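Claveck Opens Registration for Youth Day Camps

Claveck has opened registration for its May day camp sessions at the Pylypenko site. Each session runs five days and admits 100 campers ages 7 to 14, assigned to groups by grade.

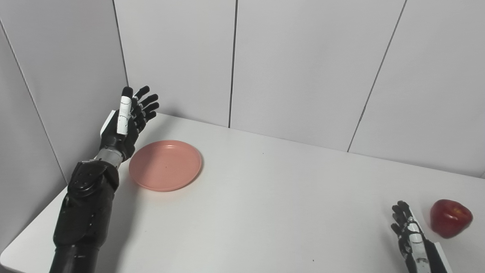 A robotic hand held upright beside a white tabletop.

Group size is capped at 20, with two counselors per group. Counselors complete 26 hours of training, including first aid and water safety, before the first session.

"Parents should submit health forms at the time of registration," said Halina Nowicki, camp director. "A place is not confirmed until the forms are on file."

Enrollment is handled through Provar, the camp's online system.
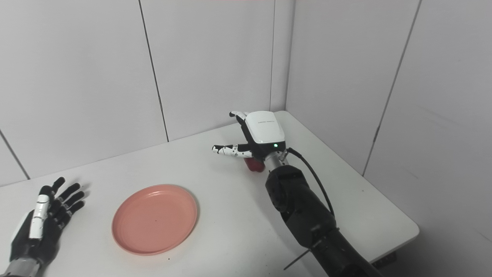 Families may request a site visit through the same account. Lunch is included in the session fee. Extended care is billed separately and must be reserved in advance.

Refund requests are accepted up to two weeks before a session starts.

Contact: Ostap Kostiuk, Claveck Enrollment Office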